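Ceasefire Line in Colarum to Be Extended South of Lelport

Wednesday, January 18, 2023

The government of Colarum and the Retberg Front have agreed to extend the monitored ceasefire line to the district south of Lelport, according to a joint notice released by the two delegations. The extension adds 30 kilometers to the existing line and brings the Abbasi road, the main freight route between the port and the interior, under the same inspection rules that already apply in the north.

Under the notice, both sides will pull artillery and rocket systems out of range of the road in two stages. The first stage covers towed guns and mortars above 82 millimeters. The second covers self-propelled systems and all multiple launch rocket systems. Each piece withdrawn must be registered by serial number at a holding site and may not be moved without written notice to the monitoring mission.

Small arms and light vehicles are excluded. Police units operating inside Lelport are also excluded, provided that they do not carry crew-served weapons.
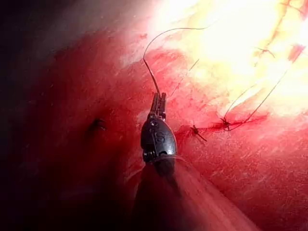

An instrument with slender metal jaws over stitched tissue.

The mission recorded 337 violations of the ceasefire in December, most of them small-arms fire at night along the northern part of the line. That total counts each exchange of fire as a single incident regardless of duration. Violations involving heavy weapons are listed in a separate table, and the mission has not yet released that table for the month. The Front disputes the method and has asked that exchanges be assigned to the side that fired first. The government delegation opposes the change on the grounds that acoustic sensors cannot reliably establish the order of fire at distances beyond three kilometers.

The two sides have a combined 4,000 personnel stationed along the new section. The notice sets no ceiling on troop numbers, and neither delegation has said whether units will be reduced after the weapons are withdrawn. Positions closer than 500 meters to one another are to be moved back, with the new coordinates filed jointly.

Civilian movement is covered in an annex. The checkpoint at the Abbasi bridge will open to foot traffic during daylight and to trucks on alternate days. Trucks will be weighed and sealed on the Lelport side and checked again at the Retberg turnoff. Fuel tankers require a separate permit. The district register lists 2,251 people displaced from villages along the road, and the annex gives them priority for return permits once the shoulders and adjoining fields have been surveyed for mines.

Survey work will start at the bridge and proceed south. The annex calls for a cleared width of six meters on each side of the pavement before trucks are admitted. Agricultural land is assigned to a later phase with no date.
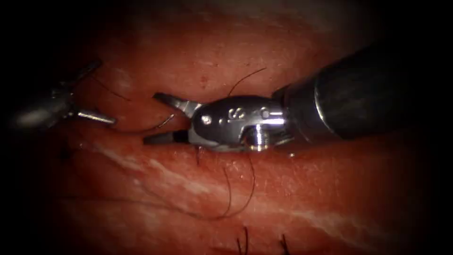 Who decides whether a weapon has been withdrawn far enough?
The monitoring mission does, by measuring from the holding site to the nearest point on the road. Either delegation can request a second measurement, which is binding on both.

An earlier attempt to include the road in the ceasefire failed over control of the weigh station at Lelport. The present text leaves the station under civilian port administration and allows each side one observer per shift. Observers may inspect manifests but may not open sealed cargo unless the mission is present.

The notice takes effect when both delegations have filed lists of the equipment to be moved. The government list has been filed. The Front has said that its list is being prepared.

Recent items
Lelport port reopens second grain berth
Retberg Front names new delegation to talks
Mine survey maps for northern Colarum updated
Abbasi bridge repairs delayed by high water
Prisoner lists exchanged ahead of next round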